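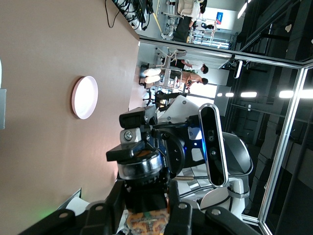
Reading group board > Gender and theory > Is the Holst anthology worth assigning?

bergthora_a
Posted 9:14 am

I'm putting together a second-year course on feminist ethics and I have to settle on one main text by December. The department used the Holst reader for years. It's 834 pages and the students pay for all of it, and last year we assigned 11 chapters. The care ethics section is good. The part on autonomy seems to me to repeat one argument three times.

Has anyone taught from it recently? I'm also open to dropping the anthology and making a packet.

Bergþóra Ásgeirsdóttir

tidewrack
Posted 9:40 am

I taught from it two years running. Keep it. The section introductions are the best thing in it, and second-years need them. When I gave students a packet they read each piece as if it had dropped from the sky. They had no idea who was answering whom.

v_oral
Posted 10:02 am

I disagree with tidewrack on the introductions. They tell students what to think about a paper before they open it. The one before the autonomy section says that relational accounts "replaced" the older ones, and then I spend a whole class undoing that word. Plenty of people still defend a procedural account of autonomy, including feminists.

My packet has 12 papers and comes in under 300 pages. I write a half page of context for each one and hand it out after the first discussion.

Volkan Oral

tidewrack
Posted 10:15 am

After the first discussion? So they go in cold?

v_oral
Posted 10:21 am

Yes. The first discussion is slower. They find more in the papers that way.

marginal_notes
Posted 11:33 am

I was a student in a course run like that and I didn't find more in the papers. I found out which people in the room had already taken a philosophy class. The rest of us kept quiet until week four. In a course on whose voice gets heard, that bothered me.

I'm not saying give everyone the answer. A page on the terms would have done it. "Relational" meant family relationships to me for most of the semester.

v_oral
Posted 11:50 am

That's a fair complaint. I do give a terms sheet now, I should have mentioned it. It covers adaptive preference, relational, procedural, substantive, and standpoint. It doesn't summarize anyone's view.

bergthora_a
Posted 12:08 pm

Volkan, would you share the list of papers? I'm mostly curious how you handle adaptive preferences. My students either think the idea is obvious or think it's insulting, and it's hard to get them off that spot.

v_oral
Posted 12:30 pm

I'll message it to you. For adaptive preferences I assign two papers that disagree and have each student write up the one they like less. They're graded on whether its author would accept the summary. I got a lot of complaints the first time and fewer since.

quillwort
Posted 1:17 pm

Going back to the original question, does the care section stand up on its own? I remember it being almost entirely about mothers and children, with one paper on nursing at the end. If you want to talk about paid care work or disability you'll have to add readings anyway. At that point the book is an expensive way to get four good chapters.

tidewrack
Posted 1:44 pm

It's more than four. And the second edition added two papers on disability. Check which edition you have.

quillwort
Posted 1:52 pm

I have the first. I take back the part about disability. I still think paid care is thin.

bergthora_a
Posted 2:26 pm

We have the second edition, and quillwort is right about paid care. One paper, and it's short.

I'm leaning toward a split. Two copies of the book on reserve in the library, with the care section and its introduction as required reading, and a packet for autonomy and adaptive preferences. The library wants the reserve list a month ahead, so I need to ask them about the scanning limit first.

marginal_notes
Posted 2:41 pm

Two copies for how many students? Ours were always out the night before class.

bergthora_a
Posted 2:49 pm

Good point. I'll ask for four and see what they say.

tidewrack
Posted 3:10 pm

I still say the students lose something by not owning it. I use mine every year - the bibliography alone saves me hours. But the split is better than a packet with nothing around it.

v_oral
Posted 3:35 pm

List sent. The ninth paper is only worth using if you have two full sessions for it.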